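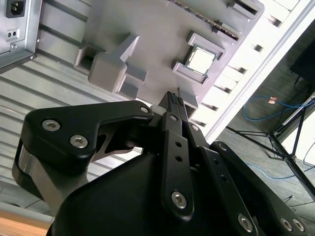 Abb.: Schwarzer Greifer vor grauer Kunststoffplatte

Suchbegriff eingeben Suchen Erweiterte Suche

Midomier Versammlungsverwaltung
Kundgebung anlegen und Redeliste einrichten

Dieser Abschnitt beschreibt das Anlegen einer Kundgebung, die Einteilung der Ordner und die Einrichtung der Redeliste im Modul Kelano. Vorausgesetzt werden ein eingerichteter Mandant und ein Benutzerkonto mit der Rolle „Versammlungsleitung“. Konten mit der Rolle „Lesen“ können die Eingaben einsehen, aber nicht speichern.

Hinweis: Midomier erstellt das Anzeigeschreiben, versendet es aber nicht. Form und Frist der Anzeige richten sich nach dem Recht des jeweiligen Landes und sind vor dem Anlegen zu prüfen.

Kundgebung anlegen

1. Im Hauptmenü „Versammlungen“ öffnen und „Neu“ wählen.
2. Als Typ „Ortsfest“ oder „Aufzug“ auswählen. Der Typ kann nach dem ersten Speichern nicht mehr geändert werden.
3. Im Feld „Thema“ den Gegenstand der Versammlung eintragen. Das Feld fasst 100 Zeichen. Längere Texte gehören in das Feld „Erläuterung“, das im Anzeigeschreiben auf der zweiten Seite ausgegeben wird.
4. Ort, Beginn und Ende eintragen. Auf- und Abbauzeiten werden getrennt erfasst und nicht zur Versammlungsdauer gerechnet.
5. Bei Aufzügen die Strecke auf der Karte zeichnen oder als Datei einlesen. Zwischenkundgebungen werden als Haltepunkt gesetzt und erhalten eine eigene Zeitangabe.
6. Versammlungsleitung und Stellvertretung zuordnen. Beide Personen müssen im Personenverzeichnis mit Telefonnummer hinterlegt sein.
7. Kundgebungsmittel (Lautsprecher, Transparente, Bühne, Fahrzeuge) aus der Liste übernehmen. Eigene Einträge sind über „Sonstiges“ möglich.
8. „Speichern“ wählen. Der Status wechselt von „Entwurf“ auf „Angelegt“.

Bleibt der Status auf „Entwurf“, fehlt mindestens eine Pflichtangabe. Das betreffende Feld ist am linken Rand markiert. Erscheint stattdessen die Meldung 1229, liegt eine zweite Versammlung desselben Mandanten am selben Ort im selben Zeitraum vor. Die Meldung lässt sich mit „Trotzdem anlegen“ übergehen. Der Vorgang wird protokolliert.

Achtung: Eine Änderung von Ort, Strecke oder Uhrzeit nach dem Export des Anzeigeschreibens setzt den Status auf „Abweichend“. Ein neues Schreiben wird nicht automatisch erzeugt. Der Export muss von Hand wiederholt und der Behörde zugeleitet werden.

Ordner einteilen

1. In der angelegten Kundgebung den Reiter „Ordner“ öffnen.
2. Die geforderte Anzahl aus dem Bescheid in das Feld „Soll“ übernehmen. Liegt noch kein Bescheid vor, bleibt das Feld leer.
3. Personen aus dem Verzeichnis in die Liste ziehen. Mehrfachauswahl ist mit gedrückter Umschalttaste möglich.
4. Für jede Person einen Abschnitt festlegen. Bei ortsfesten Kundgebungen heißen die Abschnitte „Bühne“, „Zugang“ und „Rand“, die Bezeichnungen sind in den Mandanteneinstellungen änderbar.
5. „Einteilung senden“ wählen. Die Personen erhalten ihre Einteilung in der App Lernero und müssen sie dort bestätigen.
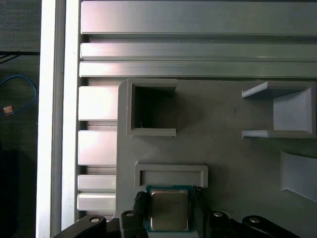
Unbestätigte Einteilungen stehen in grauer Schrift und zählen nicht zum Ist-Wert. Lehnt eine Person ab, bleibt der Eintrag durchgestrichen stehen, bis er entfernt wird. Die Übertragung an Lernero dauert bei rund 71 Personen wenige Minuten. Währenddessen ist die Liste gesperrt.

Ohne Smartphone kann die Bestätigung durch die Versammlungsleitung eingetragen werden. Dazu die Zeile mit der rechten Maustaste anklicken und „Mündlich bestätigt“ wählen. Im Feld „Durch“ ist der Name der eintragenden Person anzugeben, zum Beispiel „Z. Santoso“.

Redeliste einrichten (Modul Kelano)

Kelano führt angemeldete Reden und spontane Wortmeldungen in getrennten Listen. Angemeldete Reden haben einen festen Platz im Ablauf. Spontane Wortmeldungen werden nur in Blöcken vom Typ „Offenes Mikrofon“ aufgerufen.

1. Den Reiter „Ablauf“ öffnen und „Kelano aktivieren“ anhaken.
2. Für jeden Programmpunkt einen Block anlegen. Zulässige Typen sind „Rede“, „Musik“, „Offenes Mikrofon“ und „Pause“.
3. In Redeblöcken Name, Organisation und Redezeit eintragen. Ohne Angabe gilt die Standardredezeit des Mandanten.
4. Für „Offenes Mikrofon“ die Quotierung wählen: „Keine“, „Erstredende zuerst“ oder „Abwechselnd nach Liste“.
5. Die Höchstzahl der Wortmeldungen festlegen. Voreingestellt sind 25. Weitere Meldungen landen auf der Warteliste und rücken beim Streichen eines Eintrags nach.
6. Den Ablauf mit „Freigeben“ abschließen.

Achtung: Nach der Freigabe kann die Quotierung nur noch durch die Versammlungsleitung geändert werden. Bereits aufgerufene Wortmeldungen werden dabei nicht neu sortiert.
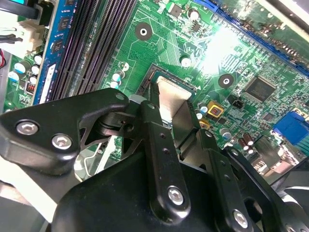
Abb.: Metallplatte über einem CPU-Sockel

Anzeige für die Moderation

Die Moderationsansicht zeigt die laufende Rede, die verbleibende Zeit und die nächsten drei Einträge. Sie wird über „Ansicht“ > „Moderation“ in einem eigenen Fenster geöffnet. Nach Ablauf der Redezeit wechselt die Zeitangabe auf Rot und zählt weiter. Ein Signalton ist ab Werk ausgeschaltet.

Bricht die Verbindung zum Server ab, arbeitet die Ansicht mit dem letzten Stand weiter. Neue Wortmeldungen werden örtlich gespeichert und beim nächsten Abgleich übertragen. Wurde auf zwei Geräten gleichzeitig geändert, gilt der Stand des Geräts mit der Rolle „Versammlungsleitung“.

Personenbezogene Daten der Redeliste werden nach Abschluss der Kundgebung gemäß der im Mandanten eingestellten Löschfrist entfernt. Der Ablauf selbst bleibt ohne Namen erhalten und kann als Vorlage dienen.

Redaktion dieses Abschnitts: Yusri Latuheru

Kategorie: Handbuch > Versammlungen | Schlagwörter: Kundgebung, Ordner, Redeliste, Kelano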